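Usau: a word list for small-town band program notes

I started Usau because I got tired of typing the same concert programs over and over, and of spelling the same composer's piece three different ways in one season.
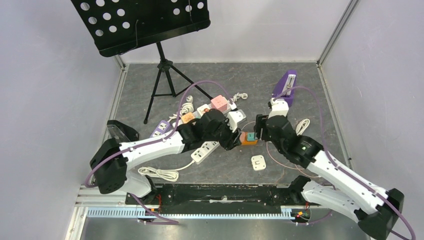 So what you get is a plain text file with 3000 lines in it. Every line is one piece of music as it was printed in a concert program, with the title, the kind of group that played it, the season, and a short note if I had one. I typed all of it in from paper programs, mostly in the evenings, and mostly with the radio on, so please be kind about typos!

Where it comes from

The programs are from two places, Bramstead and Lloyd. Bramstead is the bigger pile by far. Their town band saved everything, down to the slips of paper they tucked in when a soloist got sick. Lloyd only kept the summer concerts, and a few of those have coffee rings right over the encore. If I couldn't read a title I put a question mark in the title column and left it alone. I didn't guess.

What's in the file

The columns are split by tabs, in this order:

title - as printed, odd capitals and all
clean_title - my tidied version, so you can sort on it
group - band, brass, choir or mixed
season - spring, summer, fall or winter
town - bramstead or lloyd
note - anything I felt like writing down

The note column is a mess and I like it that way. Some notes are useful ("played without the second half") and some are me grumbling about a march. If you want to run anything over the file, drop that column first.

Known problems

Medleys are the big headache. In version 1 I kept each medley as a single line, and in version 2 I split them up, but I missed 18 of them and they're still sitting there as one long title with slashes in it. I'll get to them.

Also, holiday concerts are marked winter even when they happened before winter started. And "mixed" is a lazy label. It means the program listed more than one group and I couldn't tell which one played what.

Opening it

Any spreadsheet will do. Tell it the file is tab separated and UTF-8, or the accents go funny. If you just want a quick look, sample.txt has the first 30 lines.

I use it with Oltano, a little script of mine that sits in the same folder and lays out a program page from a list of titles. You don't need it for anything else, and it's pretty rough - it still chokes on long titles.

Using it and fixing it

Do what you like with the list. A mention of Usau is nice if you print something from it. If you spot a mistake, open an issue with the line number and the right spelling. I go through those in one big batch in March, when concert season is quiet here.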